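Astuces de cuisine : ce que j'ai rapporté d'une journée portes ouvertes chez les robots
10 décembre 2024 – par Sang-wook Cha

Je n'ai jamais été doué pour le petit déjeuner. Alors quand l'atelier Presach a ouvert ses portes en novembre, avec démonstration de robot au programme, j'y suis allé comme on va chez un cousin mieux organisé : pour copier. J'ai patienté en bout de file avec le ticket 212, un café tiède à la main, et j'ai pris des notes.

Première chose à voler sans scrupule : tout est sorti avant de commencer. Planche, assiette, plateau, bol, torchon. Chez moi, on cherche le plateau quand l'œuf est déjà froid.

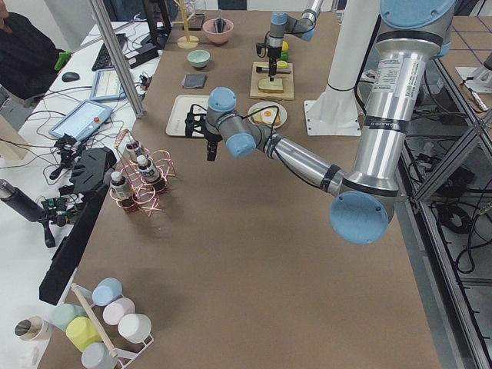 Essayez demain matin : posez le plateau vide là où vous allez manger, puis travaillez en direction du plateau. Le trajet est plus court et on fait moins de miettes par terre. Et si votre plan de travail mesure 80 cm, comme le mien, les tasses montent sur un support. Un égouttoir métallique avec une tige en bois fait très bien l'affaire, et un arbre à tasses prend encore moins de place. Le mien date d'un vide-grenier, il penche un peu – je lui pardonne.

Côté sandwich, la pince a des manières que je n'ai pas. Elle le prend par le bord de l'assiette, sans mettre la main au milieu. Pour un pain complet bien garni, c'est la bonne méthode : deux doigts sur le côté, une pression légère, et la garniture reste chez elle. Si elle s'échappe quand même, 5 minutes au frais, enveloppé serré, et on recommence. 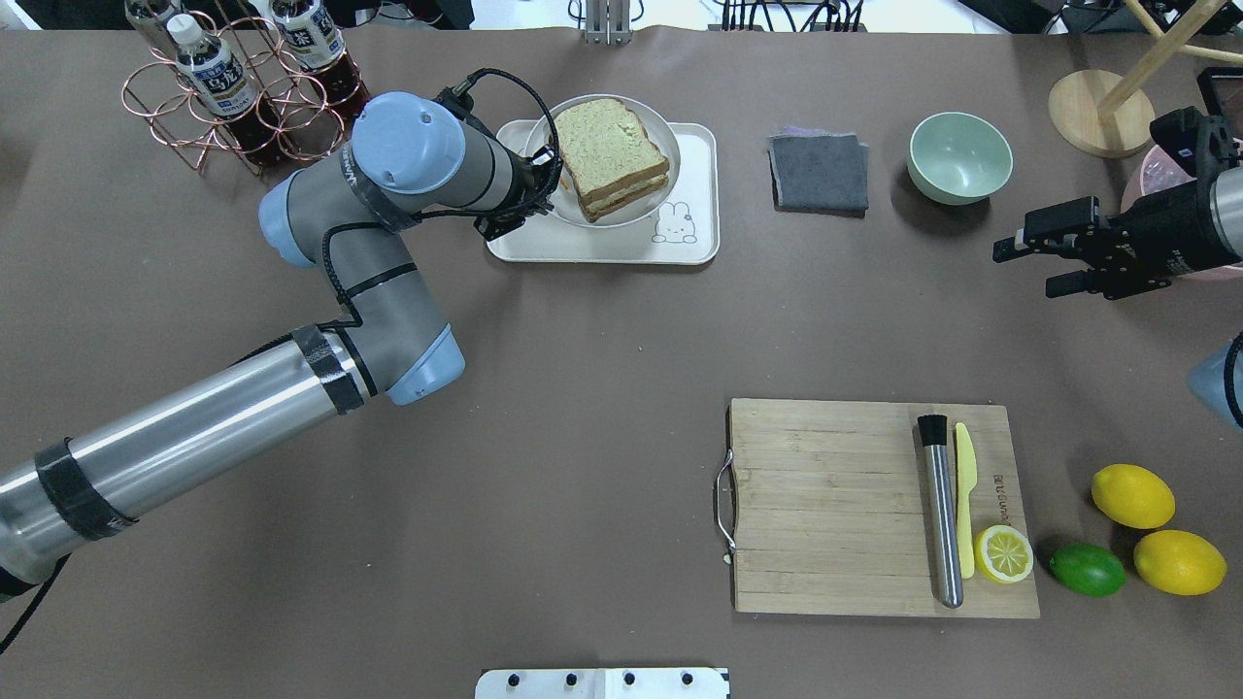 Le citron, maintenant. Roulez-le sous la paume avant de le couper, il rendra plus de jus. Une moitié entamée se garde face coupée contre une soucoupe, au réfrigérateur, 2 jours sans trop de drame. Le pilon, lui, se rince tout de suite : la pulpe séchée dans les rainures, c'est une soirée avec un cure-dent. J'ai donné.

Pour l'œuf au plat sur tartine, faites griller le pain un peu plus que d'habitude, sinon il ramollit sous le jaune. On assaisonne dans la poêle, on glisse l'œuf sur la tranche, on sert.

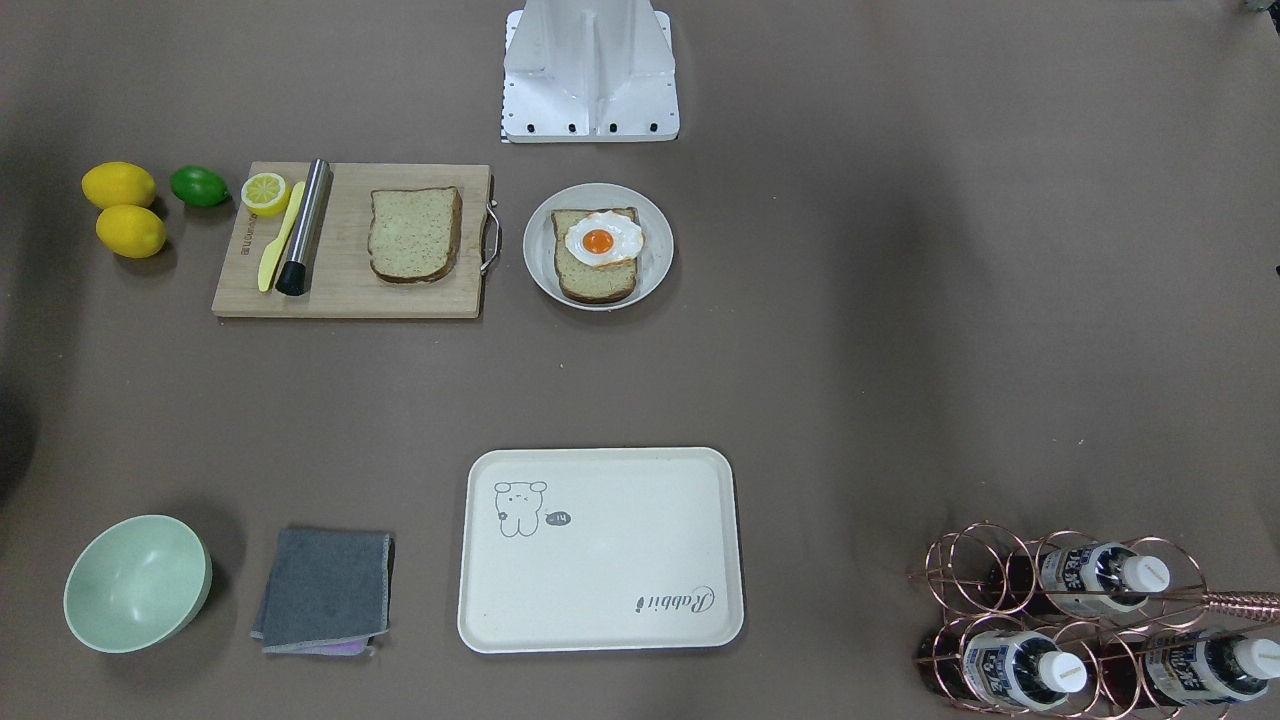

Mme Hurnell, ma voisine de file, pose toujours un torchon plié près du plateau. Sous un bol, il évite les glissades et le bruit, ce que les gens qui dorment encore apprécient. Prenez-le foncé si vous buvez du thé. Les petites bouteilles, en revanche, je les mets désormais dans un casier, bouchons bien serrés.

Dernière habitude à prendre : la tasse arrive après le reste, et on la remplit une fois posée. J'ai porté des tasses pleines pendant des années, mon tapis peut en témoigner. 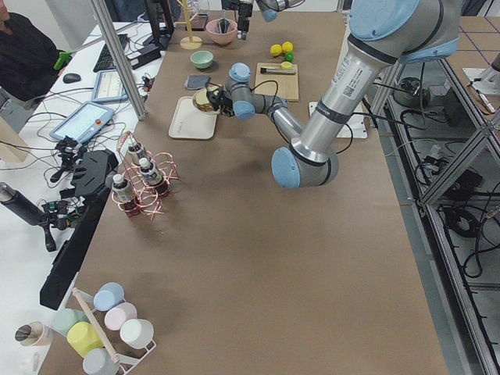
La tasse beige, juste au-dessus du plateau.

Je n'ai pas acheté de robot. J'ai acheté un torchon gris.

Contact : la rédaction de Plonura | © Plonura 2024 | Haut de page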